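Notes d'intervention : l'automatisation au poste de préparation
Intervenante : Hạnh Kiều, direction des opérations, Storkico
Durée prévue : 40 minutes, questions comprises

Remercier les équipes de Fellarberg pour leur accueil et excuser Khang Hồ, retenu sur le site de Brando.

Rappeler le périmètre : le projet porte sur la prise et le rangement d'articles souples, tâche assurée jusqu'à présent entièrement à la main. Les lignes de palettisation feront l'objet d'une présentation distincte.

Préciser que les mouvements de référence sont enregistrés par les préparateurs eux-mêmes, à l'aide d'une pince tenue en main. L'entreprise a recueilli à ce jour 1 096 séquences. Une sangle, un cordon ou un textile plié demandent davantage de reprises qu'un carton.

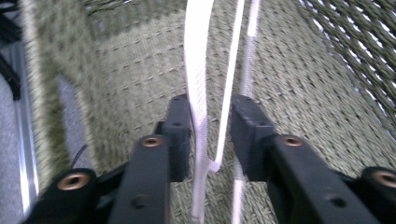
Aborder ensuite les effets sur l'organisation du travail. Environ 60 salariés sont concernés. Aucun poste n'est supprimé durant la phase pilote. En revanche, le contenu des fonctions évolue : moins de gestes répétitifs, davantage de contrôle et de traitement des anomalies. La grille de classification devra en tenir compte ; la négociation s'ouvre en janvier.

Insister sur deux engagements : la participation aux enregistrements demeure volontaire, et les séquences ne peuvent servir à l'évaluation individuelle.

Citer l'atelier de Cao, où les préparateurs ont obtenu que la cadence soit fixée par l'équipe.

Diapositive suivante : calendrier de formation. Laisser la parole à la salle avant de passer au budget.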